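The Long Winter of Vukosau

The second series of Vukosau ends in a kitchen. There is no battle and no cliffhanger, and the two sisters who have spent 16 hours of television avoiding each other finally sit down to eat. Viewers who wanted the siege of Laltgate were cross about it. I thought it was the best episode the show has made.

For anyone who missed it, Vukosau is a fantasy drama set in a mountain town cut off by snow for most of the year. The first series was cheap and slow, and it found its audience by word of mouth. The second had more money, and you can see where it went: the avalanche in episode two, the frozen harbour, the crowd outside the grain store.

Feng-yi Tsai, who wrote every script, told me she had the last scene before she had anything else. Her first draft of it ran to 52 pages, most of them about soup. "I kept taking out lines," she said. "By the end they hardly spoke, and the actors were happier."

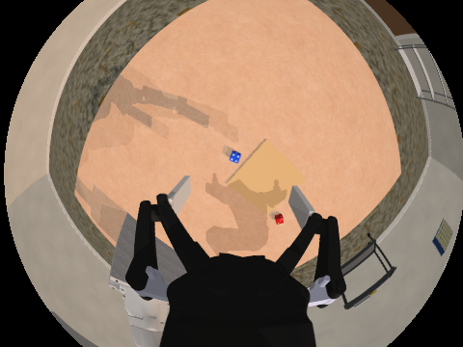 The siege was in the plan for a long time. Tsai wrote a version in which Laltgate fell and the older sister, Montoya, died on the wall. She dropped it when she noticed that the rest of the story had nothing to do with the wall. Montoya had left home over a debt and a funeral, and those were the things that needed settling.

Fans have been arguing about it since February. One thread on the main message board had passed 316 replies when I last looked, and a good number were from people who had changed their minds on a second viewing. The complaint that comes up most is about Nellham, the old ferryman, who walks out of episode seven and is never mentioned again. I share that one. He was the funniest character in the show and he deserved a goodbye.

Tsai would not say whether he is coming back. She is writing a third series now, set the following spring, when the road opens and strangers arrive. She has a thaw to write, she said, and she has never been any good at describing mud.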